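Textile Structures, Unit 6: Stripe Repeats and Yardage

Course notes by Mwanaisha Makori
Last updated 18th August
12 comments

6.1 Terms

A stripe is a band of color or texture that runs the length or width of a cloth. Lengthwise stripes are set in the warp and are fixed once the loom is dressed. Crosswise stripes are set in the weft and can be changed at any point in the weaving. Printed stripes are independent of both systems and may sit at any angle to the grain.

The repeat is the smallest distance after which the sequence of bands starts again. It is measured from the leading edge of one band to the leading edge of the next identical band in the same position in the sequence. Measuring from center to center gives the same value but is harder to do with a tape, so this course uses edges.

A stripe is balanced if the sequence reads the same in both directions. It is unbalanced if it does not. The difference matters in cutting. A balanced stripe can be turned end for end and still match. An unbalanced stripe can't, and every piece must be laid facing the same way.

6.2 Warp calculation

Total warp ends are found by multiplying the sett (ends per inch) by the width in the reed, then adding the selvage ends. For the Wallov sampler, the sett is 40 ends per inch and the width in the reed is 10 inches, so the body of the cloth takes 400 ends. The draft adds 15 selvage ends, which are not divided equally between the two sides — see the threading sheet. The total is 415.

Divide the body ends by the ends in one repeat to find the number of full repeats. If a repeat has 50 ends, the sampler holds eight repeats exactly. If the division leaves a remainder, the extra ends can be split between the two edges or the last repeat can be left incomplete. Students should write down which choice they made.

6.3 Bands that change width

Not every stripe has a constant repeat. In a graded stripe, each band is wider or narrower than the last by a fixed step or a fixed ratio. A fixed step gives an even change that looks slow at the wide end and sudden at the narrow end. A fixed ratio looks more regular to the eye but soon calls for a fraction of an end, and the count has to be rounded.
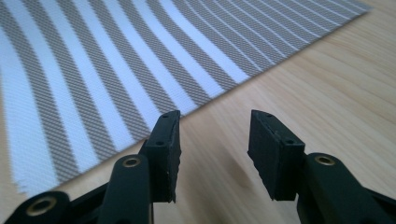

Rounding should be done on the running total and not on each band. If each band is rounded separately, the errors add up and the finished width drifts from the plan. Keep the exact values in one column, the running total in the next, and the rounded total in a third. The ends for each band are then found by subtracting one rounded total from the next.

6.4 Curved and shaped bands

Warp and weft are straight on the loom, so a curved band needs some other method. Common ones are printing, fan reeds, and uneven beating. A fan reed has dents that spread toward one edge. Raising or lowering it during weaving shifts the warp sideways and gives a wave. The Thongdee draft in the appendix uses this method.

6.5 Matching allowance

When panels are joined, each cut length is rounded up to a whole number of repeats. A drop of 50 inches with a 12-inch repeat is cut at 60 inches. Hems are added before rounding. Where the stripe runs lengthwise, matching affects width only and no extra length is needed.

6.6 Exercises

Work from the Flollora draft. Find the body ends, the number of full repeats, and the remainder.

The Drolard order calls for 3,258 inches of finished cloth. Convert this to yards and add 10 percent for take-up and shrinkage. Show the value before and after rounding.

Redraw any graded stripe as a fixed-ratio stripe with the same total width. Hand in the three-column table along with the drawing — tables without running totals will be returned. Due the second week of September.

Shares: 7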